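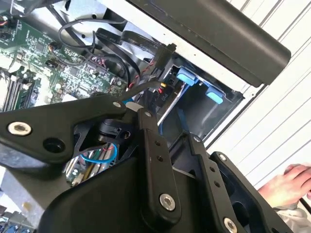

An open computer case

Arunau Computer Reuse
Progress report to the Mulcahy Fund
Prepared by Tomás Ó Súilleabháin, project manager
19 August 2024

Period covered

This report runs from the start of April to the end of last month. It follows the headings in the grant agreement. The spending sheet and the copies of invoices have gone separately to Malachy Moynihan, as he asked.

Summary of the period

We gave out 49 refurbished computers to households in the Arunau area, and 32 adults finished the basic skills course. The workshop is working normally again after the move. The evening course was not run and is now planned for the autumn. We have one request to make about the budget, set out further down.

Getting the machines

Most of the computers come to us from Justano, who clear offices when firms move or replace their equipment. The agreement with them was renewed in April on the same terms. They deliver to our door, and we sign for each pallet by weight and not by item, so we don't know exactly what we have until it has been unpacked and sorted. One delivery was nearly all monitors, with very few towers to go with them. We have raised this with Justano and they have agreed to send a rough list the day before. So far the lists have been accurate enough to plan by.

We also take machines from the public. These vary a great deal. Some are only a few years old and need little more than a new drive. Others are too old to run a current browser and go straight to parts or recycling. We used to accept anything that was brought in, but it was filling the store room and costing us time, so the website now gives a minimum age and asks people to ring first. A few people were put out by this. The store room is easier to walk through.

Laptops remain the hardest thing to get. Nearly every household on the waiting list would prefer one, mainly for reasons of space, and offices tend to hold on to them or sell them. Where a family has asked for a laptop and none is available, we offer a desktop to be going on with and keep their name on the list. Most accept.

The workshop

We moved into the new unit at the beginning of the period. The old place had poor light and one double socket for the whole bench. The new one has sockets along the back wall and a proper lock on the store. The move took longer than planned because the electrician found a fault in the board that the landlord then had to put right. During that time we could sort and clean but could not test anything, and a backlog built up. It was cleared by the end of June.

Each machine goes through the same steps. The drive is wiped or taken out and destroyed, and a record of this is kept against the serial number. The case is opened and cleaned, the memory is checked and the fan is replaced if it is noisy. Then the operating system goes on and the machine is left running overnight. If it is still fine in the morning it gets a label and goes to the shelf for collection.

The commonest faults this period were failed power supplies and flat batteries on the main board. Both are cheap to put right. We had more trouble with a batch of small office desktops which use a power connector particular to that maker, so a standard supply will not fit. We kept the good ones and broke up the others for memory and drives. We will avoid that model in future if we can.

The overnight test was not done properly in the first few weeks after the move, as we were in a hurry to get the list down. Several machines came back with faults that the test would have shown. All were replaced. The test is now a box on the job sheet and the machine can't be marked as ready without it.

Who the computers went to

Households are referred by schools, the library, the housing office and the family support service. We ask the referring worker to confirm the need, and we don't ask the family for proof of income. This was agreed with the Fund at the start and we think it is still right. It keeps the form to one page and it means people are not asked for the same papers twice.

Schools made the most referrals, as we expected. The housing office made more than before, mostly for people who have to apply for things online and have been doing it on a phone. The family support service made fewer. Their worker left in April and the post was empty for much of the period. We met the new worker in July and left a stack of forms.

The furthest townlands are still under-represented. People there have to come into Arunau to collect, and the bus times do not suit anyone with a tower and a monitor to carry. We did six home deliveries as a trial, using a hired van. All of these households would have gone without otherwise, or waited for a lift from somebody. The hire was dear for the use we got from it, mainly because the jobs were spread over separate days. If we do it again we will group the deliveries by road.

Having a computer is of limited use without a connection. We ask about this at collection. Some households have broadband already, and some plan to use a phone as a hotspot. We give out a sheet on the cheaper tariffs, but prices change often and the sheet was out of date by June. The library has offered to keep the list on its own site and we will point people to that instead.

Skills course

The basic course ran in the daytime in the library meeting room. It covers turning the machine on and off safely, passwords, email, filling in a form, saving a file and finding it again, and spotting a false message. The last of these always runs over time. People bring in texts and emails they have had themselves and want to go through them one by one. We have moved it to a session of its own and dropped the section on printing, which few people used.

Attendance was good until the school holidays and dropped after that, when parents could not come without their children. The people who missed the end of the course have been offered places on the next one. They are not included in the number given at the top of this report.

The evening course was due to start in May. We had a tutor but the library could not open late, and the school hall was booked. The school has now offered its computer room from the autumn, with no charge other than heating. We have accepted.

We asked everyone for comments at the end. The course was thought to be well paced, though two people found it too slow and would like something further on spreadsheets. Several said the chairs were uncomfortable. One woman wrote that she had sent her first email to her brother in Canada and that he had rung her up to see if it was really her.

Bookings and records

We changed over to Flandix for bookings and stock in May. Before that the stock list was a spreadsheet and the bookings were in a paper diary, and the two did not always agree. Moving the old records across took a good deal of typing. Some of the early entries had no serial number, so they have been put in with a note to say so.

The new system is better for collections, as the family gets a text the day before and fewer slots are missed. It is less good for reports. To get the breakdown by referrer we still have to export the records and sort them by hand. We have asked the supplier whether this can be changed and are waiting to hear.

Money

Spending is in line with the budget under most headings. Parts cost less than expected, as we were able to reuse a lot of memory and drives from machines that were broken up. The evening course has cost nothing so far, for the reason given above. Rent and electricity are slightly over, and van hire was not in the budget at all and has been met from our own funds.

At the end of the period there was €3,264 of the grant unspent beyond what we had forecast. We would like to carry this forward. Part of it would pay for the evening course as first planned. We ask the Fund to allow the balance to be used for grouped home deliveries to the outlying townlands. If the Fund would prefer it to stay under parts, we can do that, but the need for parts is not pressing at present.

Staff

The workshop technician has gone from three days to four, as set out in the grant agreement. The course tutor is on a sessional basis and has agreed to take the evening course too. I was on leave for part of July, and collections were paused for one week as a result. The families concerned were told in advance and given a new slot.

Work for the next period

Start the evening course in the school computer room.
Put together a short follow-on course in spreadsheets, if enough people sign up.
Visit the schools that have not yet referred anyone, beginning with the two on the coast road.
Ask Justano whether any of their clients would release laptops.
Get the lease on the unit signed. The landlord's solicitor has had the draft since June.
Replace the shelving in the store, which is the old set and is bowing in the middle.

We would be grateful for an answer on the carry-forward before the evening course begins. Malachy Moynihan has said he would like to see the unit, and any morning suits us apart from delivery days. Parking is at the rear, through the second gate.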